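Parallel gripper vs soft finger gripper for thin-rimmed parts: simulation results do not agree with the bench

Posted by Rafferty Iwasaki in Grippers and End Effectors

I am comparing two end effectors for a two-arm tabletop cell. One is the standard two-finger parallel gripper that came with the arms, the other is the Skudden soft finger set. The parts are shallow plates and small four-cup trays. I run each gripper in simulation first and then on the bench, same controller, same approach poses, 500 attempts each in simulation and 12 on the bench.

In simulation the parallel gripper wins easily. On the bench it is the other way round: the parallel gripper slides off the plate rim and the soft fingers hold. I have checked the part masses and the table friction. Simulation timestep is 3 ms. What should I look at next?
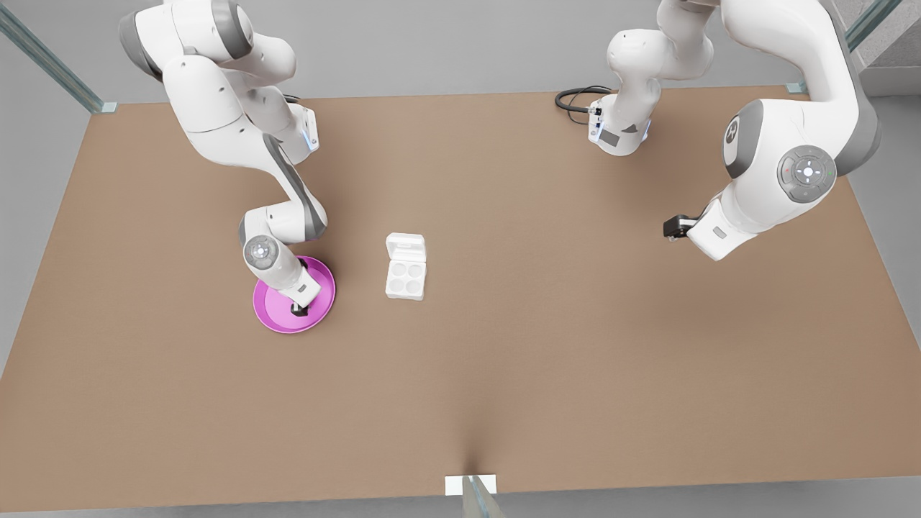
Contact settings are left at the defaults in both cases, and finger force is limited in the controller, not in the model. The approach is vertical for the plate and from the side for the tray. In the render the right gripper is pointing straight down over the plate with its tip near the middle, and the left one is held level, facing the white tray but not touching it. The left gripper in that run is the parallel type. I can post the soft finger version if it helps.

Gwendolyn Escobedo

Your approach pose is the first thing I would change. With the tip near the centre of a shallow plate there is nothing for the fingers to close on except the flat part, and the rim is out of reach. If the simulator then reports a good grasp, it is probably letting the fingers sink into the plate surface and treating that as contact. Log the penetration depth at closing. I had the same thing with a Strickland arm and the depth was 3 mm, more than the plate was thick.

Move the target out to the rim, one finger inside and one outside, and run the set again before you touch friction. Also check the collision shape of the plate. If it was made as a convex hull the recess is filled in and the rim does not exist as far as the fingers are concerned. The same applies to the cups in the tray - a hull will give you a plain block.

Desmond Lyons

Soft grippers are always better for plates. I would not bother with the simulation.

Alaric Gallagher

Agree with Gwendolyn on the hull. Two more points.

A timestep of 3 ms is long for stiff finger contact. Try 1 ms and see whether the parallel result drops. If it does, your 500 attempts were measuring the solver.

Also, 12 bench attempts is too few to rank two grippers unless the difference is very large. Post the failures per gripper, split by part, and say whether the slip happens at closing or during the lift. They have different causes.

Rafferty Iwasaki

It was the hull. With a decomposed mesh the parallel gripper fails on the plate in simulation as well. The tray results have hardly moved. Timestep test is running now.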